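Skenircombe Workplace Fitting
About us

Home | Services | Desk specification | About us | Contact

Skenircombe fits out desks. The company supplies, drills, wires, and maintains work surfaces for offices, training centers, and schools, and it has done little else since it was set up in a rented unit on the Brunton road. We do not sell chairs, carpet, or partition walls. Customers who need those are given a list of firms we have worked alongside, and the order is placed directly with them.

What we do

The work divides into survey, preparation, installation, and upkeep. A customer can buy any one of them separately. Most first orders are for a survey and an installation, with upkeep added at the end of the first year.

A survey covers the room dimensions, the position of the floor boxes and wall outlets, the existing circuit capacity, the light from the windows, and what each person is going to do at the desk. The last item takes the longest. A person who works from one laptop needs a different surface from a person who works from two monitors and a drawing pad, and the location of the outlets follows from that. We ask each user to lay out the desk as they would on a normal working morning, and we mark the position of everything on a paper template. The template goes back to the shop with the order number on it.

Preparation is done at our own benches. Panels are cut, edged, and drilled before they leave the building. Drilling on site is kept for corrections. Nélida Navarrete runs the shop and sets the drilling schedule, and any change to a hole position after the template has been signed goes through her.

Installation is carried out by a two-person crew. Electrical connection to the building supply is made by a licensed electrician, either ours or the customer's. The crew levels the surface, seats the outlet units, routes the cable underneath, labels both ends, and cleans the top. The room is handed over with the desks bare.

Upkeep is described further down.

How the company started

Loretta Pennington began by repairing desks for a secondhand office furniture dealer. Most of the repairs were of the same kind: a surface in good condition with a badly placed or badly cut cable hole, usually behind the monitor where a hand could not reach it. She patched the old holes, cut new ones nearer to where people worked, and kept a notebook of the measurements. The notebook is still in the shop and the first drilling templates were copied out of it.

Leonie Partington joined to handle the electrical side. Before that the company sold desks with plain grommets and left the power to others, which meant that a power strip ended up on the floor or was taped to the underside of the top. The first order with outlets built into the surface was for a bookkeeping office of 14 desks. Two of the units were set too close to the back wall and their caps scraped when raised. Both were moved at our cost, and the minimum clearance in our specification dates from that job.

Dristell was added later as the name for our made-to-order range. It is the same shop and the same people. The separate name exists so that stock sizes and made-to-order sizes do not get mixed on a delivery note, something that happened more than once.

How we think about a desk surface

A desktop is divided into zones for the purpose of the survey. The front zone is where the forearms rest. The middle zone holds whatever is handled constantly, in most cases a keyboard, a mouse, a notebook, and a drink. The rear zone holds what is reached for a few times a day. Power belongs in the rear zone, within reach of a seated person and out of the path of the arms.

Our specification asks for the front zone to be kept free of fixtures of any kind. No hole, clamp, or tray is placed where a forearm lies. The edge at the front is rounded. The edge at the back is left square so that it sits close to the wall.

Cable length is the usual cause of a cluttered desk. A cable that is too long gets coiled on the surface, and one that is too short gets run across the middle zone by the straightest route. We carry leads in several lengths and swap them on the day of installation. Wireless devices reduce the number of cables but they still have to be charged, so a desk where everything is wireless is still specified with power.

Surface finish matters to mouse users. A high-gloss top can confuse an optical sensor and shows every fingerprint. We recommend a matte finish with a fine, quiet pattern, and we will supply a mat for customers who have already bought something shiny. Lighter tops are easier to keep clean, in the sense that dust shows less on them than on black. They also show coffee.

Pop-up outlets

Pop-up units now go into most of our installations. The unit sits in a round hole through the desktop, lined with a grommet ring, and is raised when needed. When lowered, the cap closes the opening and the surface can be wiped in one pass. The hole is cut with a dedicated bit and the raw edge is sealed before the ring goes in. An unsealed edge takes up moisture and swells, and the ring then rocks.

Units are spaced so that neighbors do not share one by accident. On a long shared desk we allow one unit for each seated person. Plugs with large adapters are a recurring problem because they cover the neighboring socket, and we ask about these during the survey.

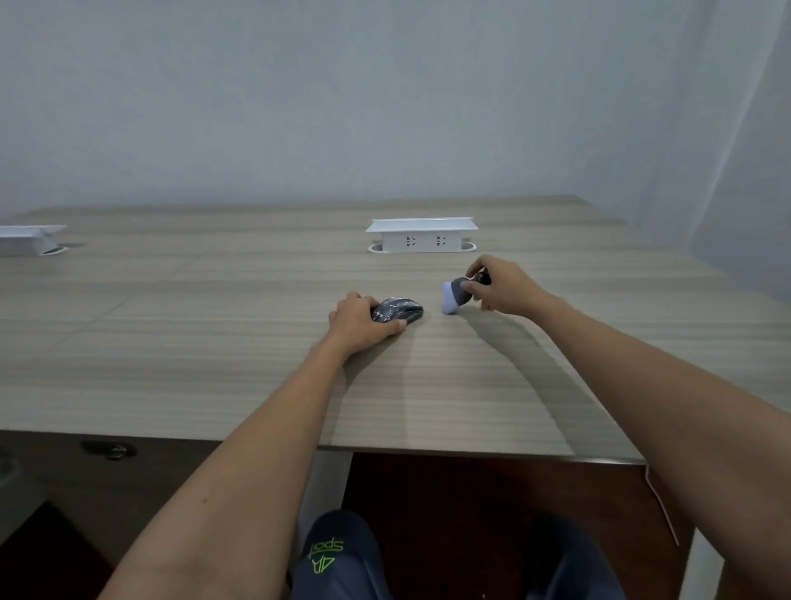

Ebony Pirihi wrote that the outlets were the part her team had argued over most before the order and had not mentioned once since, and that her only complaint was with the grommet rings, which collect crumbs and have to be gone around with a dry brush. She asked whether a flatter ring could be had. It can, at the made-to-order price, and the exchange does not require a new hole.

Upkeep

Upkeep contracts are for one year and include two visits. On each visit the technician raises and lowers every outlet unit, checks that the cap closes flush, tests each socket, tightens the rings, looks over the cable underneath for pinching, and cleans out the grommet openings. Scratches in the top are filled where filling will hold. Deeper damage is reported with a price for replacing the panel.

Between visits the customer is asked to do the following:

Wipe the surface with a damp cloth, wrung out well. Do not spray cleaner directly onto the desktop.
Lower outlet units before wiping.
Keep drinks away from a raised unit.
Lift a mouse and wipe its feet once a month. Grit under the feet marks the finish before anything else does.
Report a loose ring promptly. Do not glue it.

Nikau Whitelaw schedules the visits and keeps the records. Each desk has a number on the underside, and the record lists the panel, the units fitted, the hole positions, and every repair. A customer who moves to another building can ask for the records and have the same layout installed again. We have done this for 40 desks in a single move, with the old tops reused and only the damaged panels replaced.

Nora

Nora is our desk record system. It began as a spreadsheet and is now a small database that the crew can open on a phone. It holds 738 desks at present. Customers on an upkeep contract have read access to their own records. It does not hold names of individual users, only desk numbers and room numbers.

Training

We run a short course in May for building managers and school technicians. It is held in our shop and covers reading a template, cutting a clean round hole in a coated panel, sealing the edge, seating a ring, and arranging cable under the top. Connection to the building supply is outside the course. Participants cut practice holes in scrap panels and take one home if they want it. Places are limited by the number of benches.

Where we work

Most of our customers are within 60 miles of the shop. Longer distances are quoted individually, and the survey can be done from drawings if the customer measures the room to our sheet. We check those measurements again before cutting.

Materials and waste

Offcuts large enough for a shelf are kept and used for monitor risers. Smaller ones go to the training course. The round plugs that come out of the grommet holes are too small for either purpose, and a local school takes them for its art room. Old outlet units removed from customers' desks are tested, and those that fail are sent for electrical recycling. We do not refit used units.

Contacting us

For a new survey, send the room dimensions, the number of seated users, and the date the room will be available. A photograph of the existing outlets helps. For upkeep, quote the number on the underside of the desk. Requests for Dristell sizes should include a drawing, which can be done by hand as long as the measurements are legible.

The shop is open to visitors by appointment. There are sample tops in all current finishes, and a test desk with several kinds of outlet unit fitted side by side - bring your own mouse and plugs.

Page last revised 4/15/26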